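Foltier forum > Handheld grippers > Faults and safety

Thread: Grip let go with the trigger held down, anyone else?

lusta_bench
2021-09-11
Posting this before I send the unit back. Second month with the handheld gripper, firmware 4.2. I had the trigger fully squeezed on a glass jar and the fingers opened by themselves. No beep, no fault light. Jar went on the floor. The log shows 137 grips that session and lists that one as "released normal." I did not release it.

Support told me my hand slipped. My hand did not slip.

Where we work, for anyone who wants to blame the room:
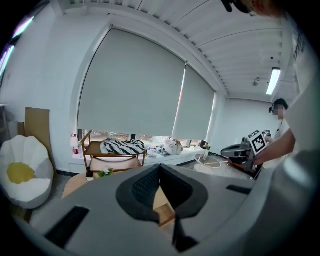

Window end of the room, two handhelds out.

Blinds stay down most of the day. Trigger cable was checked in April and nobody has touched it.

hinojosa_r
"Released normal" only means the controller saw the trigger signal drop. It can't tell a finger from a bad connection. I wouldn't call the log proof of anything, for you or for them.

fillside26
Sorry, but I've heard this one before and it was the user every time. People squeeze hard, get tired, let up a little and swear they didn't. Got video of your hand?

lusta_bench
No video of my hand. I've got the log and a broken jar. I wasn't tired, it was the first hour.

Yolotzin Mendoza
We had the same thing on one of ours at Hinojosa. Ours turned out to be the plug at the base of the handle. Wiggle it while you hold the trigger and watch the live reading. If it dips, there's your fault. Do it with nothing in the fingers and keep your other hand clear, ours snapped shut again when the signal came back.

fillside26
One unit with a loose plug is a loose plug. Doesn't make it a design problem.

hinojosa_r
It's a design problem if losing the signal means "open." A gripper that loses its trigger should hold what it has and complain loudly. I asked for that 2 versions ago and got a thank you.

fillside26
And if it's holding somebody's finger? Then you want it to open. You can't have it both ways.

hinojosa_r
Fine, then open and sound the alarm. Right now it opens and writes down that everything went well. That's the part I don't buy.

lusta_bench
Did the wiggle test, fingers empty. Reading dipped on the fourth try and the grip opened. Couldn't get it to do it again in 26 more tries, so I know what support will say. Sending them the trace anyway. Until I hear back, no glass and no fingers near it.

Yolotzin Mendoza
Send the cable with it. They kept our handle, returned the old cable, and we had to start over.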